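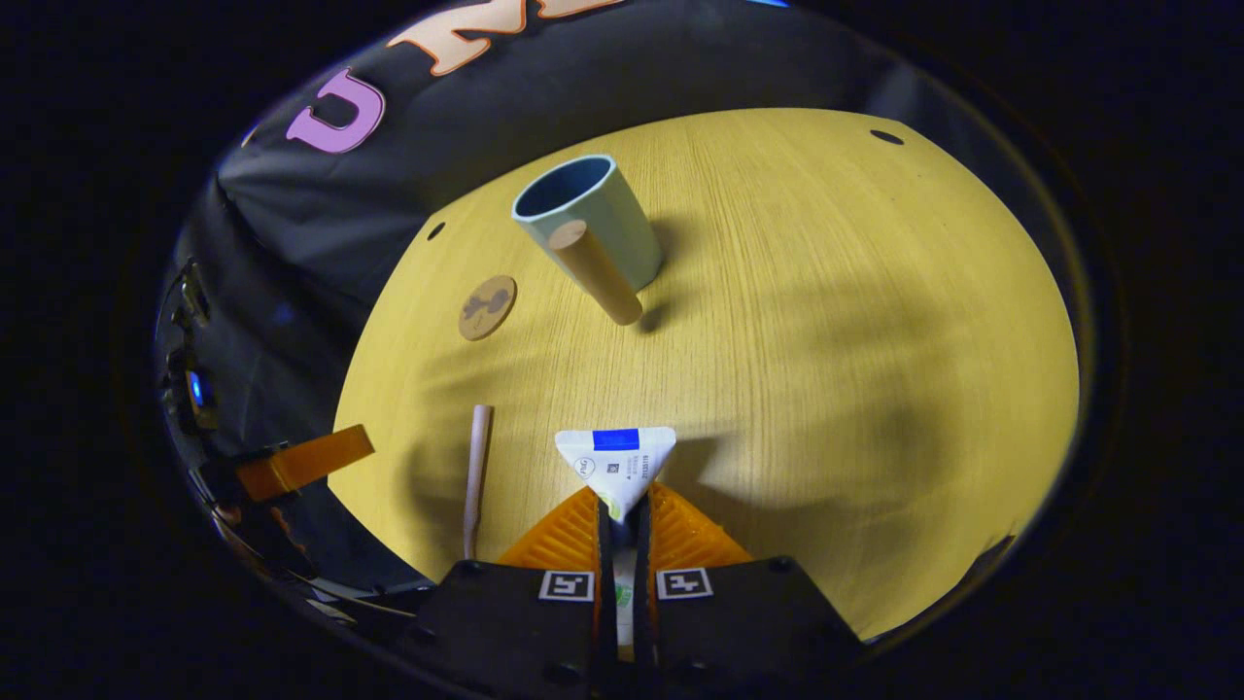

White triangular packet with the blue strip along the top

Can I freeze leftover single cream, and is it any use afterwards?

Posted by tansy_155 in Food Storage, March

I bought too much single cream for a family lunch and have 900 ml left, all unopened, with 3 days to go on the date. There are only two of us and we won't get through it. The cartons say suitable for home freezing but the lid of my old freezer guide (it's a Bundgaard, the tall one) says not to freeze cream under a certain fat content. Which is right? I mostly use it in soup and now and then a pasta sauce. I don't need it for pouring.

Brotico
If the carton says you can freeze it then you can, but single cream doesn't come back the way it went in. It has a lot of water in it, so the fat and the water part and you get grainy bits when it thaws. Double copes better, and whipped double better still.

For soup it hardly matters. Pour it into ice cube trays, freeze overnight, then tip the cubes into a bag and squeeze the air out. Label the bag, as it looks exactly like frozen milk after a week or two. Drop the cubes straight into the hot soup at the end, off the boil, and stir hard. A stick blender sorts out any lumps. I use mine within two months. After that it picks up a freezer taste, worse if there are onions in the same drawer.

Don't freeze it in the carton if it's full to the top. It expands and the seam can go.

Fellach
Just chuck it in the freezer, never done me any harm. Shake it when it's thawed.

Cekiner
Agree with the ice cubes. Two things to add. Freeze it now and don't wait for the last day on the date. And thaw in the fridge, not on the worktop, if you want it for a sauce. Once thawed, use it within 24 hours and don't refreeze it.

For the pasta sauce I'd mix a teaspoon of cornflour with a little cold water and stir that in first, then the cream on a low heat. It holds together much better. You could also make a big batch of leek and potato soup, but leave the cream out and add it when you reheat. Soup frozen with single cream already in it tends to split.

65 people found this page useful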